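Keeping a gripper arm happy on a small table

I've looked after the same tabletop arm for 12 months now, and most of what goes wrong with it is housekeeping. Wipe the fingers first. Ketchup packets and snack bowls are great practice pieces, but anything sticky that gets on the fingertips stays there, so I go over ours with a damp cloth (never dripping!) every 20 runs or so. An old toothbrush gets crumbs out of the little holes.

Next comes the cable. Mine used to snag whenever the wrist turned, and I blamed the motor for weeks. Leave a loose loop, swing the arm slowly through its whole reach by hand with the power off, and watch for tugging.
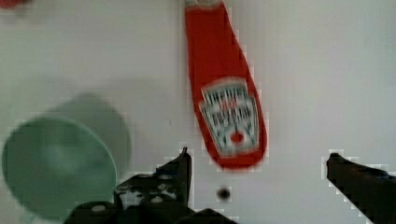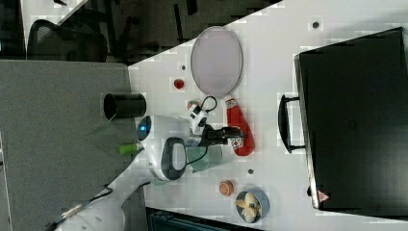
The red packet from the wrist camera, then the whole table with the arm reaching in over the green bowl.

Clean the wrist lens too – a dry glasses cloth is fine. If the view still looks soft after that, check that the camera mount hasn't worked loose. Esther Khaemba taught me to put a paint-pen line across each screw head and onto the bracket, so one look tells you if something has moved. I check mine on Wednesday, before the first run. It takes 3 minutes, plus however long it takes to find the hex key.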